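Read this before you train on the Gataser flower set. The numbers look better than the data is.

## What's in it

452 episodes of two-arm teleoperation, all on the same table. The task prompt is "put the flowers in the vases." Of those, 178 were marked clean by Teresa Sowa on a second pass. The rest have the operator's own success flag, and I wouldn't lean on that flag - operators are generous to themselves.

The plan was 1000 episodes by July. I don't think more of the same would help much. 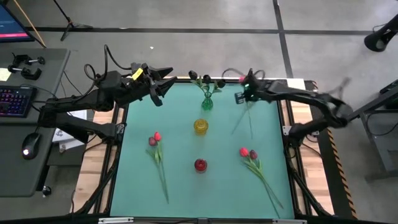 Stems are the hard part. They are thin, they swing when the arm moves fast, and a grasp that looks fine in the log can be a finger's width off. The flowers are artificial, so don't expect anything learned from them to carry over to real stems. Nobody has tested that.

## Known problems

- One fixed view. Depth near the fingers is a guess.
- Container positions vary less than the `layout` field suggests.
- `arm_used` is wrong in some Tirkix exports. Recompute it from joint motion.
- The language labels came from one template.

## Splits

`val` has 100 episodes, drawn at random from the same sessions as `train`. A high score there shows the model can repeat the session. Hold out whole layouts if you want to claim anything else.

Last edited March 24, 2026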